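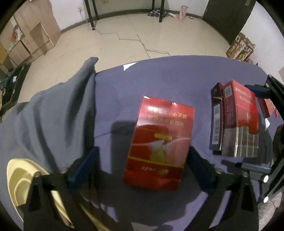
## The Imstead wipe-clean tablecloth, lavender

I've sold tablecloths for five years and this is the one I keep on my own table, so forgive me if I go on a bit. It's a proper lavender-purple, and anything bright looks lovely on it. Red especially! I stood a glossy red box on mine and the colour fairly jumped out at me.

We call it the sorting cloth in our house, as it mostly gets used when the cupboards are being turned out. Boxes, bowls, bits of paper, a scrunched-up grey cloth (there's always one) – it all goes on the table until I've decided what stays.

**The useful bits**

- Weight: 380 g
- Colours: lavender, or Holanda green if purple's not your thing
- Fits: tables for 2 to 4 people
- Care: wipe down with a damp cloth, cool iron on the back only

It comes folded, so expect creases on day one. Mine dropped out after 2 days on the table, and I didn't bother with the iron. If you're impatient, hang it over a door in a steamy bathroom.

I did try the Fulis one before this and it was fine, only a bit slippery for my liking – tall boxes went over whenever someone knocked the table leg. The Imstead has more grip underneath.

Orders placed before noon on Wednesday go out with that week's Ramden parcels. Green is back in April.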